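How to clear a double pick on the Pander arm with nested cups

Updated 23 February 2021

I write down the procedure we use in Lorkimley when the arm takes 2 cups at once and does not notice it. In October we had this fault on our Pander arm with the Hamann gripper. The second cup stayed inside the first one during the lift, then it fell off over the work area, and the arm closed on it during the next move. The cup cracked and the gripper went into overload. No person was hurt, but one colleague had already put a hand forward to catch the cup. Please read the first section before you touch anything.

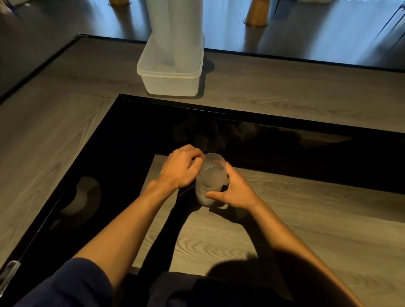 SAFETY FIRST

Press the emergency stop. The pause button on the tablet is not enough, as the motors stay under power and the program can continue after a time limit. Wait until the status light is steady red. Then release the fingers with the manual key and take the cup away from the side, never from under the arm.

If the cup is cracked, look for small pieces in the finger pads. We once forgot it and had a scratch on every cup until the evening.

Find out why the cups stick

Take the same stack and separate it by hand, slowly. With good cups you feel a small resistance and then the upper one comes free. If you must pull hard, the arm will have the same problem, and no setting will help you. Try another stack before you change any number.

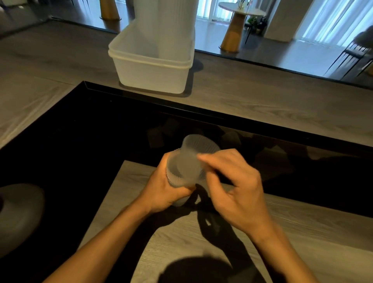

When the stack separates well by hand, the reason is usually in the lift. Open the Kenholm controller page, choose Pick, and make these changes:

Lift delay: set to 500 ms, so the fingers are fully closed before the arm goes up.
Weight check: switch it on. It was off in our installation from the beginning, and I think this was our real mistake.
Retry limit: 2. After that the arm must stop and call a person.

Save, and start the program again at low speed. Stay outside the marked line during the first picks.
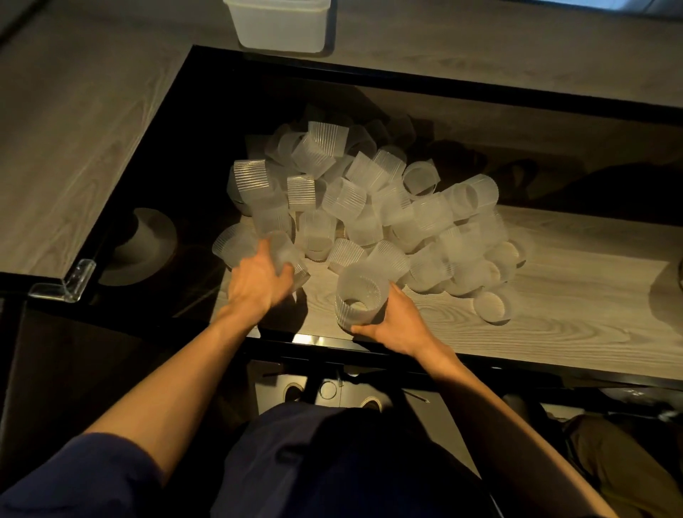 Picking from a drawer needs its own test, even if the stack works now. The weight check can find two cups nested together, but it cannot know that a neighbor is only hooked on the rim. In a loose heap, with some cups upright and some lying on their sides, one cup can easily lean on another. For this reason we begin the test with a cup that lies apart from the heap, and go to the middle only when the first picks are clean. Keep your hands out of the drawer when the arm has power.

Finger pads: our supplier gives 3000 picks for one set. We change them earlier if the surface feels smooth. Write the change in the log, with the old lift delay and the new one, so the next shift does not have to search for it.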